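Newsroom > Community > Soup season returns to Worcombe

Worcombe's winter soup nights are back, with longer hours and a cookbook on the way

The big pots are coming out again in Worcombe! Starting in June, the Worcombe Soup Nights will return to the old Brenemov Hall for a third season, with more seats, a later finish for shift workers and a brand new recipe book put together from the favourites of the past two winters.

Doors will open at 5.30 pm and the last bowls will be served at 8 pm, half an hour later than last year. Entry is by gold coin, kids eat free, and you don't need to book unless you're bringing a group of more than ten.

The idea behind the nights is as simple as it was when they began. A different household takes over the menu each time and cooks a soup they grew up with, and everybody else turns up with an appetite. Last season's line-up ran from pea and ham to a sour Romanian ciorbă, a fiery laksa, a pumpkin and wattleseed number that had people scraping their bowls, and a chicken and rice soup that has been asked for so many times it's getting its own encore in July.

"I thought I knew what soup was, and then I spent two winters at this and found out I'd only been eating about four of them," said Soup Nights organiser Rafail Drakos. "My favourite part is the end of the night, when people who've never met are leaning over the counter arguing about whether you put the lemon in before or after you take it off the heat. You can't buy that sort of evening. I go home smelling of onions and I'm thrilled about it."

Rafail's own avgolemono will open the season, as it has both years so far (he did offer to step aside, and was told very firmly to get back to his stove).

The new book, The Worcombe Pot, gathers 30 recipes from local kitchens and will be launched on opening night. Chiriac Press, the two-person printer on Harbour Street, is producing a first run of 400 copies, with a spiral binding so the pages lie flat on the bench and a wipeable cover for those of us who cook with enthusiasm. Each recipe comes with a few lines from the cook about where it came from, along with quantities for a family of four and for a full hall. 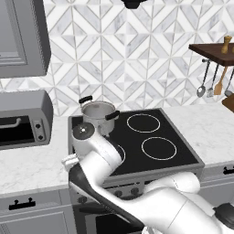
Scaling up is where a lot of home cooks come unstuck, so the book has a whole chapter on it. Salt doesn't always behave when you multiply everything by ten, dried beans need a lot more room than you think, and a tall pot of lentils will catch on the bottom if you turn your back to chat. The chapter covers stock, thickening, safe cooling and reheating, and which soups are happiest the next day. (Most of them! The laksa is the exception, and there's a note about keeping the noodles separate.)

There's also a section for people cooking for one, with freezing times and a handy list of soups that can be made from the back of the cupboard the night before payday.

The hall itself has had a bit of love over the summer. The floor has been sanded, the draughty side windows have been resealed, and there is now a proper ramp at the car park entrance in place of the temporary one. A quieter corner with softer lighting will be set aside for anyone who finds the main room a bit much, and colouring-in sheets will be out for the little ones.

Bread will again come from Guserance Bakery, which is baking a dark rye loaf specially for the season as well as its usual white cob. A gluten-free loaf will be available every time, and there'll always be a vegetarian pot on beside the main one. Ingredients are written up on the board near the servery, and the cooks are happy to answer questions about allergies.

Households who'd like to cook are warmly encouraged to put their names down, and August in particular still has gaps. You don't have to be a trained cook or own anything bigger than a saucepan. The hall supplies the large pots, ladles, bowls and aprons, and an experienced pair of hands will be in the kitchen with you all afternoon. Grocery costs are covered from the door takings.

Expressions of interest for cooks, group bookings and advance orders for The Worcombe Pot can be made at the Brenemov Hall front desk, weekdays from 10 am to 3 pm. Copies will also be sold at the bakery after the launch.

Media are welcome on opening night from 5 pm, and yes, there will be a bowl for you too.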